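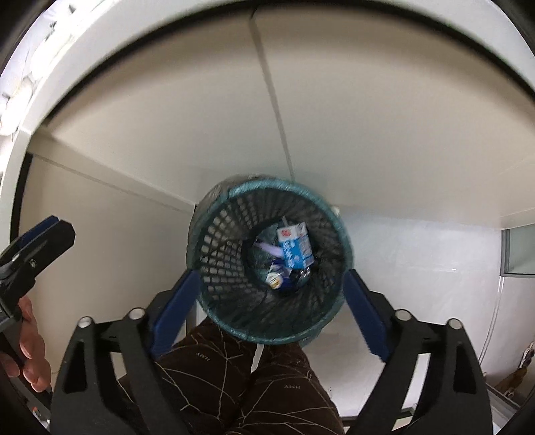 Attachment 1: office basket, liner on, from above

Ticket 2234
Subject: Liner keeps slipping down inside the wastebasket
Opened by: Tươi Dương
Opened: 7/27/20
Product: Vena round basket, open top, with rim ring
Status: Solved

Hi there! I have a small but very annoying problem with my Vena basket and I'm hoping somebody has an easy answer. I've got the green liner folded over the ring like the little leaflet says, and it looks fine for a day or so, and then one side slides down and the trash ends up between the bag and the lattice wall. There's hardly anything in there, just a drink carton and a wrapper and a few bits, so I don't think weight is the trouble.

The liners are the Jondov ones, the thin dark green kind (a roll of 24, and I'm not even halfway through). Am I folding them wrong? Is the ring supposed to click?

Reply from Lý, Vena help desk
Hi Tươi, thanks for the picture. Does the ring lift off easily when you pull straight up on it? And how much bag do you have hanging outside, all the way around? I can see a loose bit at the lower right but the rest is hard to judge. Please also check the size printed on the roll.

Update from Tươi
OK, so the ring comes off with two fingers, no effort at all. Roll says 4 gallon. I measured the overhang with a ruler — it's 2 inches on one side and next to nothing on the other, which I guess is my answer right there!

What I've tried so far:
Knotting the extra at the back. Held nicely, looked awful, and I tore the bag getting the knot out.
Binder clips. They kept popping off whenever I bumped the basket with my chair.
A big rubber band under the rim. Better, but it creeps up.

Reply from Lý
Thanks, that helps. Take the ring off, drop the liner in, and push it right down to the bottom with your fist so the air goes out through the openings. Then even up the overhang and press the ring down over the plastic, working around with your thumbs. A few wrinkles are fine.

Update from Tournament desk, sorry — from Tươi (wrong signature, I do the chess club mail too)
Did it your way last week and it hasn't budged. I was folding the plastic over the ring after it was already on, so the ring wasn't gripping anything. You can close this one. If you ever sell the ring by itself, let me know, I'd like a spare for the Riser basket in the hall.

Closed by Lý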